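Lilico sets aside budget for second robot arm at Turar workshop

Equipment plan for the coming year puts tables, grippers and staff time on the same list as the arm itself

Lilico, which tests and plans handling equipment for canteens and small kitchens, has agreed its buying plan for the coming year, and we are delighted to say it includes a second robot arm for the Turar workshop. The order will be placed with Holzer in February, after a short trial on site.

The Turar project looks at one everyday job: picking up cups and bowls of different shapes and putting them down where they are wanted. It has been a busy first stretch, with 978 logged runs so far, and the team has learned a great deal about what to buy and what to leave on the shelf. Plain cloth-covered tables, for instance, have earned their place in the plan - they are cheap, quick to move and easy to swap when a layout changes. 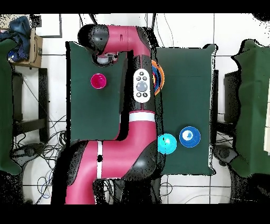
What the money will cover

The largest single item is the arm, but the plan goes well beyond it. There is money for spare grippers, extra stands, a proper stock of tableware in mixed colours and sizes, and floor covers for the cabling. A further 35 hours of staff training have been booked, so that more people can set up a run without waiting for a specialist.

Jumo, our planning partner, will keep the running costs in one shared sheet. Servicing and spare parts are entered from the first month, and the target for the year is 2,000 runs across both arms.

Trial before purchase

Holzer will lend an arm for 2 weeks before the order is signed. The team will use its usual tables and tableware during the loan and note set-up time, floor space and noise. We can't wait to get started!

Kitchens and canteens drawing up their own equipment budgets are welcome to ask for a copy of the planning sheet, which Lilico will share free of charge once the trial is over. Requests can be sent through the contact page on the Lilico website.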